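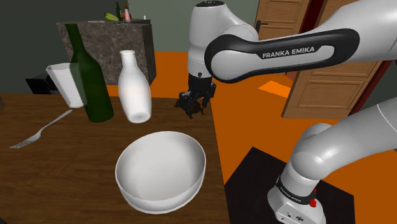
The training cell in the virtual kitchen, with the arm, the table and the tableware.

About Bruslow

Bruslow is a small company which builds and maintains simulated robot cells. Our customers are laboratories and technical schools that want to work with a robot arm before they have a real one on the floor, or besides the real one. We were founded in Callerness by Meenakshi Annamalai, who worked before as a maintenance engineer in a packaging plant. From this time she has kept the habit of writing everything in a service book, and all of us have learned it from her.

We are 6 people. Two of us make the rooms and the objects, three look after the robot models and the software, and one answers the customers and keeps the service book in good order. The book has now 2693 entries. Some of them are very short ("bowl moved back from the edge of the table") and some fill several pages.

How we set up a cell

Our best known cell is the kitchen, which we call Eravlow. It has one arm beside a wooden table, and the setup always begins with the base. We fix the base on its platform first and give it the final position, and only after that we place the table. In our early years we did it the other way, and each time someone wished to move the table a little, all the saved positions of the arm had to be corrected by hand.

When the base and the table are fixed, we mount the gripper on the wrist and check the tool point. The arm goes slowly to the corners of the tabletop, one by one, and stops over each. We compare the values with the drawing. If the difference is bigger than 2 millimeters, we do not continue. Usually the fault is in the mounting angle of the gripper, and it is quickly corrected.

Then come the objects. A bowl, a glass, bottles, a fork: such things look simple, but every one needs a correct weight, a correct friction and a clean contact surface. The fork gave us more work than the rest together, as it lies so low on the wood and the fingers must come down very near to the surface without touching it. 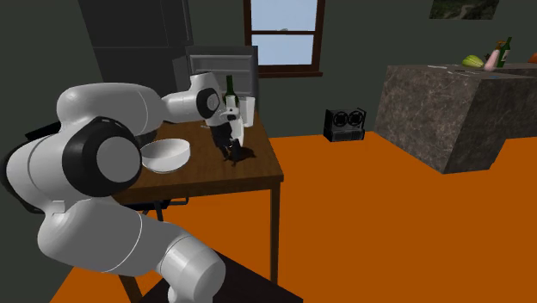 Eravlow with the gripper low over the tabletop, between the bowl and the white cup.

How we look after it

A simulated machine does not wear out, and new customers sometimes ask us what there is to maintain. There is a lot. The physics software gets a new version, a joint limit is read in another way, and suddenly the arm trembles when it should hold still. For this reason we run our acceptance test on every cell after every update. It has 30 motions and finishes with the arm in its rest position. A colleague watches the whole test from the beginning to the end. We tried for a while to read only the report file, and we missed a finger joint that was passing through the table.

If something is wrong, we repair in a fixed order: first the collision shapes, next the joint settings, and last the controller. The customer receives a copy of the entry in the service book.

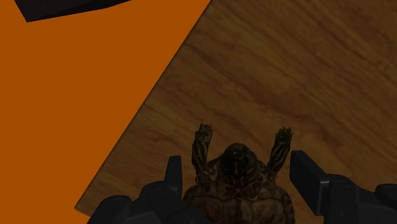

Our object library was started for kitchen things, and it has grown in directions we did not plan. The most useful pieces for checking a gripper are those which are not round and not square. The turtle is a good example. With its front legs stretched forward past the head and the shell between the two sides of the gripper, we have to look carefully at which surface the fingertips will meet first. The claws are short and jagged, so their contact shapes had to be made simpler than what the eye sees, while the shell kept its full form. Also the wood grain helps us in the close views, because a small turn of the wrist is easy to notice against the long streaks.

Working with us

We deliver each cell with its drawing, the acceptance test and one year of care. Since last December the first training day is included in the price, and it can be held at your school or in our office at Charbonneau House in Callerness. Students are welcome to bring their own objects as model files. Please send them one week earlier, so that we can check the weights.

Questions about an existing cell go directly to the service desk. Please write the number of the last entry in your service book, and we will continue from there.

Page last changed: July 4, 2025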